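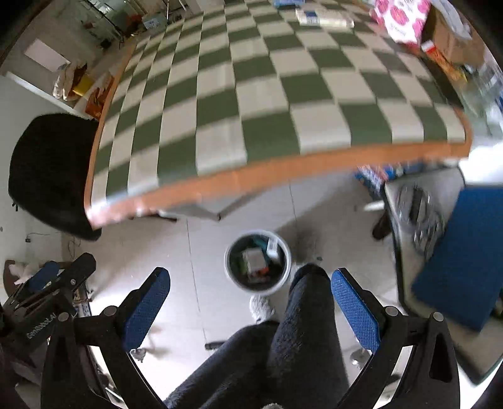 Packages, a bag and an open box on a checked tablecloth.

Flurkside Food Share: Frequently Asked Questions

Who can use the food share?
Anyone who lives in Flurkside or Skenden. We don't ask about income, and you don't need a referral from a doctor or social worker. The first time you come, bring something with your address on it. A utility bill, a lease or a letter from school will do.

How much does it cost?
A regular share is $2 a week. If that is a problem, tell the person at the desk and you will not be charged. You don't have to say why.

What do I get?
Mostly dry goods and whatever produce the farms send us. Rice, pasta, canned beans and oatmeal are nearly always in stock. Eggs and milk depend on the week. We don't carry fresh meat. Frozen chicken comes in now and then and is limited to one pack per household.

Can I choose what goes in my share?
Partly. Staples are packed ahead of time. Produce and bakery items are set out on the side tables and you pick those yourself. If there is a limit on an item, the shelf card will say so.

Where are you and when are you open?
We are at 82 Dobson Street, in the old print shop next to the laundromat. The door opens at 3:30 p.m. and closes at 6 p.m. on share days. Share days are printed on your member card and posted in the front window. The Dobson Street entrance has two steps. The ramp is around the back, off the alley, and the back door has a bell.

Is there parking?
There is street parking on Dobson. Please don't use the laundromat's spaces. The 32 bus stops at the corner.

I can't carry a full share home. Do you deliver?
We deliver inside Flurkside only, to members who are over 70, have a disability or have a baby at home under six months old. Ask for the delivery form at the desk. Callum Whiteley sets up the routes and will call you with a time slot. Someone has to be home, as drivers can't leave food on a porch.

Can a friend pick up for me?
Yes. Send them with your member card. If you've lost the card, call us before they come so we can put their name on the list.

What if I miss a week?
Nothing happens. After two months without a visit we take your name off the packing list, and you can sign up again whenever you like.

I have food allergies. Can you pack for that?
We can leave out nuts, wheat or dairy if it is marked on your card. We can't promise that an item never touched those things before it got here. Read the labels at home before you eat anything.

Something in my share is past the date on the package. Is it safe?
A "best by" date is about quality, and we do hand out dry and canned goods after that date. We don't hand out baby formula past its date, or any can that is swollen, leaking or badly dented. If we missed one, throw it out and let us know.

What can I donate?
Sealed, shelf-stable food in its original package. We also need clean paper grocery bags and egg cartons. We can't take home-canned food, opened packages or leftovers. Garden vegetables are welcome through October.

How do I volunteer?
Fill out the sheet at the desk or ask for Maureen Sowerby. Packing shifts run two hours. Teenagers can help if a parent signs the form.

Do you have a location in Drellia?
No. Drellia residents can ask at their town hall about food programs closer to home.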